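Skodgate Community Room: Small Items and Lost Property Check
Checklist with comments, walk-round of 17 Jul 2024

As ever, thank you to everybody who keeps this room going. The comments run on a bit this time, but I would sooner write too much than have the next person puzzling over a tick with nothing beside it. Items marked "Action" want doing before the room is let again.

1. Table top clear of drinks and food
OK. A lovely clean table when I came in, and the jug was back on its tray where it belongs.

2. Table legs locked, no wobble
OK. I leaned on all the corners in turn. The one by the window creaks but the catch is fully home (it creaked in March as well, and I've stopped worrying about it).

3. Boxes in sound condition, no split corners
OK. The pink box is holding up nicely, bless it. Please don't stand anything heavy on the rim, as the sides are only meant for light things.

4. Liner sheet flat in the bottom of the box
OK. The red patterned one is still doing its job. If you take it out to shake off the crumbs, do press it back into the corners afterwards, or small things slide underneath and get missed.

5. Battery items looked over
Action. Anything with its battery compartment open needs its cover found, or else the battery taken out and the thing labelled. Look for swelling, a sticky feel or a sweet smell, and if you notice any of those, put it in the Kamel tin on the outside step and ring the office straight away. Please don't be tempted to charge it "just to see".

6. Phone holders and mounts
OK, with a comment. Check the ball joint turns without grinding and that the raised rim has no sharp nicks. We did have a scratched thumb in the spring, nothing dreadful, but it bled on the register.

7. Hair clips and other small toothed things
OK. Run a finger gently along the teeth and bin any clip that has snapped. They are to stay in a box and off the table edge, especially on toddler mornings.

8. Extension lead
Action. The Balavis lead by the radiator has a scuffed sheath. I have put it in the cupboard and tied a label on it. Use the 2 metre one until we have a replacement.

9. Cupboard shelf load
OK. The Clukari shelf is marked for 14 kg and is well under. Heavier boxes go on the floor, please, however neat they look up high.

10. Unclaimed items
Anything not asked for after 16 days goes to the charity shop, apart from phones and anything that looks like one, which go to the office.

The box and the table:
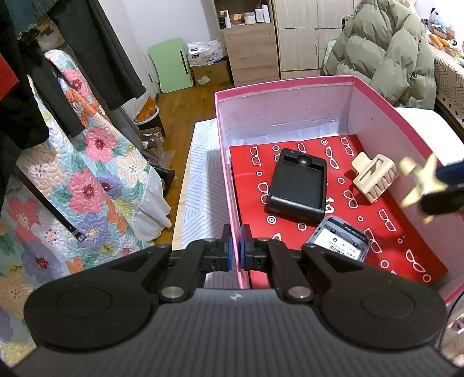
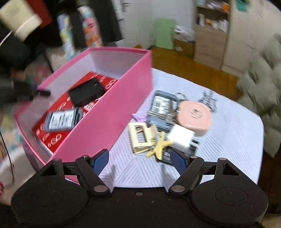 Can I put a loose battery in the box with everything else if I only mean to leave it there overnight?

Please keep it out, even for one night. Put a bit of tape over the contacts and drop it in the Kamel tin, where it can't touch keys, clips or coins. The tin is checked every morning, so it won't be forgotten.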